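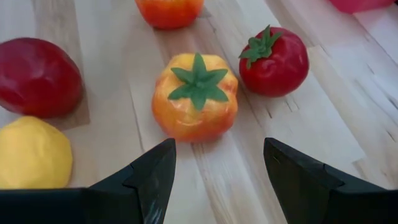 Yellow-orange tomato between the open fingers of the Treltik gripper, as seen from the wrist camera.

Starner Publishes Setup and Maintenance Procedure for Treltik Produce-Handling Cell

1/7/22 — Starner has released the setup and maintenance procedure for its Treltik cell, a single-arm tabletop station used to develop grasping routines for produce. The document covers camera alignment, fingertip inspection, bin placement and the recovery steps to follow after a failed pick. It replaces the draft notes issued to partner sites in October.

The procedure begins at the wrist. With the gripper open, both fingertips must be visible in the wrist camera view, and the gap between them must fall on the center line. An operator places one item of test produce just beyond the gap and compares the live view with a stored reference. If the fingertips have shifted by more than 2 mm, the camera bracket is loosened, reset and tightened again before the arm is enabled.

"Most of the faults we were sent came down to the bracket," said Refugio Olvera, who maintains the cell for Starner. "The arm went where it was told. The camera was looking slightly to one side of it."

Fingertips are wiped down at the start of each shift and inspected for wear along the inner edge. A worn tip is always replaced together with its opposite, and the grip-force check is then repeated on a small round item and a large one. 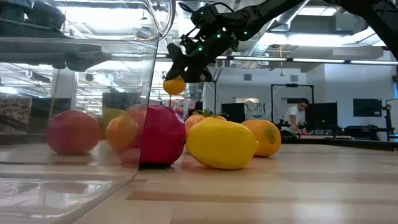 The gripper holds a small citrus fruit clear of the table beside the transparent bin.

The second section deals with the workspace. The bin is set to one side of the arm, and its position is recorded against the table edge. Clear walls reflect overhead lighting and distort whatever lies behind them, so the fixed camera is calibrated twice — once with the bin in place and once without. Sites that change their ceiling lights are asked to repeat both passes.

Test items are laid out by hand. The procedure calls for a mix of sizes and colors, with at least one item partly hidden from the fixed camera by another. It also asks that one item be placed on its side. 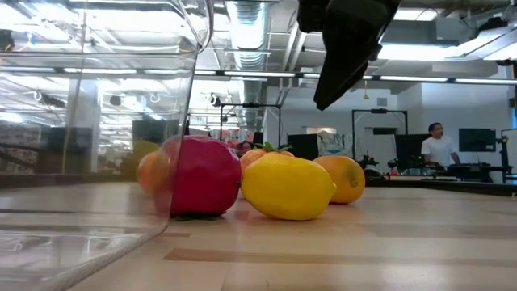 Between runs the arm is raised to a hold position above the produce before anyone reaches onto the table. The hold height is stored as a named pose and must be verified after any work on the wrist joint. Cables are checked at the same time for slack and for rubbing at the brackets.

Starner tested the procedure over 13 working days at a site operated by Brurko, logging 109 complete setups. Average setup time at the end of the period was roughly half that recorded at the start.

"We wanted a sequence that a new technician could follow without calling us," said Eustaquio Bañuelos, integration lead at Brurko. "The recovery section took the longest to write. There are a lot of ways to drop a lemon."

Existing Treltik users will receive the procedure with the next controller update. A version for cells fitted with the Shao wrist mount is in preparation.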